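Sungate Reading Room
Periodicals Project: Progress Report to the Fosamier Fund
17 April 2019

1. Purpose of this report

This is the second progress report on the periodicals project at the Sungate Reading Room. It covers the work done since the first report, what has been spent, what is behind schedule, and what we plan to do before the grant closes in June. The financial sheet was sent separately and is only summarized in section 6.

2. Background

The Fund will remember that the project began when the Mimonau branch closed and its magazine holdings came to us in mixed boxes. The titles were not in order and the list that came with them covered only the English-language material. Our application set out three jobs: sort and list what had arrived, repair or discard damaged issues, and put the usable part of the collection on open shelves where readers can get at it.

The magazines are in several languages. Chinese is the largest group after English. Most are popular titles: science fiction, cooking, film, gardening, and a long run of a railroad monthly that we did not know we had until the boxes were opened.

3. Sorting and listing

Sorting by title is finished. Sorting by year within each title is finished for everything except the film magazines, where many issues have lost their covers and have to be dated from the contents page.

We have now listed 2000 issues. The target in the application was 3000 by the end of the grant. The listing was slower than planned in the first weeks because we were entering the full contents of each issue. We stopped doing that. The entry now has title, issue number, year, language, condition and shelf location, and a note if there is something a reader would want to know, such as a missing poster or a torn index page. At the present pace we expect to reach the target in time.

Titles in Chinese are entered in the original characters, followed by the English title if the publisher prints one. This was requested by readers who came to the open afternoon. They had been searching for titles under the characters and finding nothing, as the old Mimonau list had no entries for them at all. Where there is no printed English title we enter the romanized form and do not make up a translation.

Duplicates have been pulled out and are kept in the back room. We have 351 of them. The better copy stays with us in each case. The Nyaga community center has asked for the cooking and gardening duplicates and will collect them once the list is final.

4. Condition and repair

Condition is recorded in three grades. Good means the issue can go straight to the open shelf. Fair means it can be shelved after a small repair, usually a loose staple or a short tear. Poor means it is either kept in a box for use on request or discarded.

Damp was the main problem in the boxes from the lowest row at Mimonau. Glossy paper suffers most, because the pages stick together once they have been wet and the surface comes away when they are pulled apart. We tried drying and separating some of these and the results were bad enough that we stopped. They have been discarded, and the gaps are marked in the list so that we can accept replacements if readers offer them.

Staple repairs are done in-house. We replaced rusted staples with linen thread on the older issues and with new staples on the rest. Eight issues of the railroad monthly had covers that were fully detached, and these have been put in clear sleeves — we did not want to glue them.

5. Shelving

The two new bays are in place along the inside wall, away from the windows. We had planned for sloping display shelves throughout, but flat shelves hold more and cost less, so only the top row slopes. The current selection goes face out on the top row and the rest of each title stands below it, spine out.

Spine-out shelving works well for titles that print their name along the spine. It does not work for stapled issues, which have no spine to read. For those we are using card boxes with a label on the front. The labels are in the language of the title, with English underneath.

Science fiction was the first section to be set up. It gets the most requests, and many of the issues have strong cover art that suits the face-out row. Covers are checked on the desk for creases and loose edges before an issue goes out.

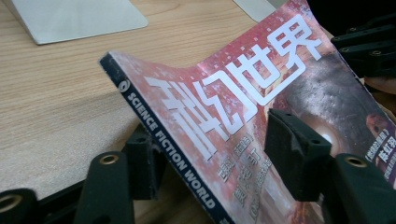

Science Fiction World (科幻世界), with the title on both the cover and the spine.

Cooking and gardening came next and are complete. Film and the railroad monthly are still in boxes. The railroad monthly will take more room than we allowed for, and we may have to put part of the run in the back room and bring issues out on request.

6. Spending

Spending is within the budget overall. Shelving came in under the estimate because of the change described above. Sleeves, thread and card boxes came in over it, and we have used part of the shelving saving to cover this. No money has been moved between staff time and materials. We would like the Fund's agreement to use what remains of the shelving line for a small reading lamp at the end of the second bay, where the light is poor in the late afternoon.

7. Remaining work

- Finish dating and listing the film magazines.
- List the railroad monthly and decide how much of it goes on the open shelf.
- Print the remaining box labels, including the Chinese ones, and have them checked by a reader of the language.
- Hand over the duplicates to Nyaga.
- Put a printed copy of the full list at the front desk.

8. Points for the Fund

We need an answer on the reading lamp before we place the last order for materials. We would also like to know whether the final report should include the full list of issues or only a summary by title. The full list is long, and we can send it as a separate file if that is easier.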